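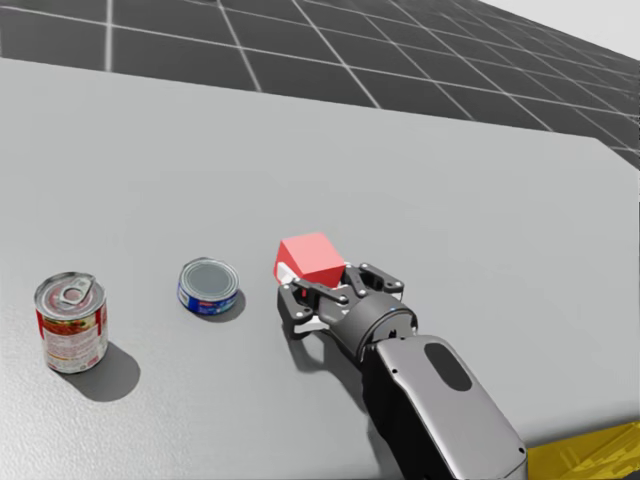 Tall can with a red and white paper label, on a light gray table

Bivside Community Help > Home and Kitchen > Food storage

Canned food was frozen in the storage room, can I still eat it?

pons3709
Posted February 2026

Good evening to all. I have a small storage room behind the building where I keep canned food for the winter, mostly tomato soup, beans and some fish. The room has no heating. In December we had a very cold period and I did not go there for a long time. When I finally opened the door, some jars of pickles had cracked from the frost, so I understood that the cans were also frozen.

Now they are not frozen anymore. I do not know on which day they became warm. Most of the cans look normal. A few have the top a little bit raised, and when I press it with the thumb it moves and comes back. One can of beans has something dry and brown near the seam. The dates on all of them are good for a long time still.

I paid 71 for the whole lot, so it is not a tragedy, but I do not like to throw away food. Is it enough to boil it well? And can I put them back in the same room, or is it better to carry everything upstairs? In my kitchen I have only one free shelf, above the oven.

arkivska58
Dear pons3709, please do not eat from the cans with the raised top, and also not from the one with the brown dry line. Frost makes the food inside bigger and this can open the seam a very little, so little that you cannot see it. Sometimes the raised top comes only from the frost, but sometimes it comes from bacteria which make gas, and at home you have no way to know which one it is. Do not open them to smell or to taste. The dangerous kind can be there without any bad smell.

About boiling: I would not depend on it. You can boil a suspicious can and feel safe when you are not.

The cans with flat ends, no rust on the seam and no leaking are normally fine to eat if they stayed closed. The taste can be different. Creamy soups often separate after frost and look like they have small grains. It becomes better if you stir while you heat it. Beans will be softer than usual.

For the bad ones, put each in a plastic bag, close it, then put it in a second bag and in the garbage where no animal can reach. Wash your hands and also the shelf where the leaking one was standing.

Please do not use the shelf above the oven. Too much heat is also not good for cans. Under the bed is better, I keep mine there in a flat box.

dotmont_3
just eat them lol. my parents kept cans in the garage every winter

arkivska58
With respect, I do not agree about the swollen ones. A can of beans is cheap and the hospital is not.

pons3709
Thank you very much for the clear explanation. I put the raised ones and the leaking one in double bags this morning, and the flat ones are now in a box under the bed. I opened one tomato soup for lunch, it was a little watery but good. One more thing I wanted to ask, the metal lids on the jars which did not crack, do I check them in the same way?

arkivska58
Yes, the middle of the lid must be pulled down and must not move when you press it. Look also at the glass against a lamp, all the way around. If you find even a thin line, throw away the whole jar.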